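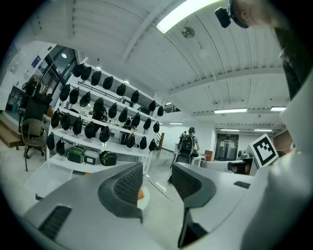 The inventory sheet had four columns: item, rail, condition, remarks. Mirta Lagos had ruled it by hand because the printer at Wultel was out of toner again.

The black bags went on the rails by their loops. The heavier cases stayed on the bottom shelf. Vicente Núñez had set this rule in January, before he moved to the Farías depot, and it was still taped inside the cupboard door in his square capitals.

"Second rail," said Joaquín Garrido. "One of them is thicker than the rest."

"Contents?"

"Same as the others, according to the old sheet."

She wrote "see remarks" under condition, then left the remarks blank. The lease ended on Tuesday. The van from Skollent would take nearly 300 kilos, and the shelving would have to go separately, in pieces.

Joaquín moved the office chair clear of the shelves and pressed the thick bag with his thumb. Something in it gave slightly and came back.

"Paper," he said. "Folded."

He unhooked the bag and opened it on the seat of the chair. Under the cable lay a delivery note, folded in eight. On the back, in square capitals, was a list: kettle, lamp, two blankets, bus fare 50. The last line had been written with a different pen. It said TELL M. BEFORE SHE HEARS IT FROM WULTEL.

Mirta read it twice. She refolded it along the same creases and put it in her coat – the left pocket, with the keys.

"Remarks?" said Joaquín.

"None," she said, and wrote it down. "Third rail."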